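Search the notebook
Go
Carnegie bench, arm notes

August 2023, Monday

Long morning with the arm, and a good one in the end, so I'm writing it down while I still remember the order of things. Rozália had left me a note that the fingers were closing a little late and that the wrist cable was rubbing again, and she was right on both counts (she usually is, bless her). I powered down, took the fingertip off, wiped the old glue off the mount and put on one of the new pads from Skamach. They're softer than the last batch and I like them very much so far, though I'd like to see one get through a whole week before I order more.

The cable I re-dressed with more slack at the base. It had been pulling tight whenever the wrist turned past 60 degrees. Then I set the closing speed to 68 in the Nerus panel, up from 60, and homed everything twice, the second time mostly for my own peace of mind.
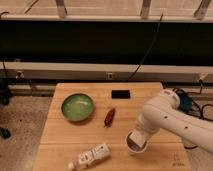 Arm low over the bench, gripper open, with the bowl, the pepper and the bottle set out.

After lunch I ran the pepper into the bowl 10 times and got eight clean ones. Both misses came down on the stem end, which makes me think the tool offset still has the old pad thickness in it. I haven't touched it yet, I'd like Rozália to look at the number with me first. The bottle I only tried at slow speed, and it wants a wider approach than we've been giving it, so please don't copy the April settings over!

Still to do: offset, a fresh tie on the elbow cable, and ask Zoseck whether the spare pads ship in the same size. If you're on before me tomorrow, home it with the table clear and leave the speed where it is.

R. Leitner

Contact: Roswitha Leitner, Carnegie bench | © 2023 | Back to top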